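The winter event in Skusarard, the online strategy game from the Homska studio, will stay open longer than it was planned. Players now have 7 more days to finish the map. 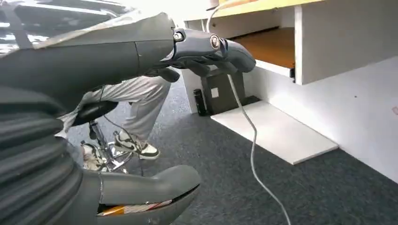 A gray robotic hand, with a thin white cable on the carpet.

The studio said in its patch notes that many teams lost progress in February, when the servers were closed for repair. Each team that reached stage 3 before the repair will receive 290 gold and one free unit. The Cavell map gets 6 new camps also.
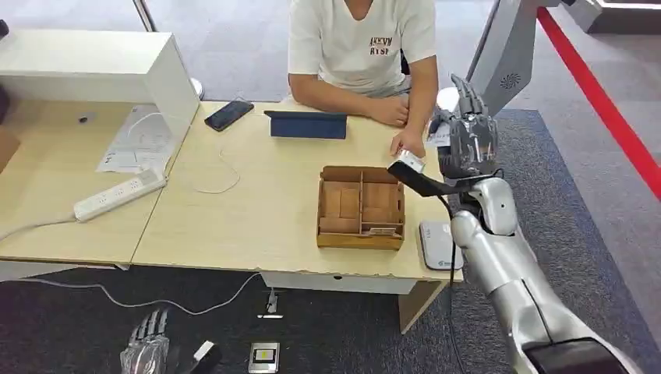

Page last changed: 9 April 2018

Rewards must be collected from the mailbox inside the game. They are not sent by email, and they cannot be traded to another player.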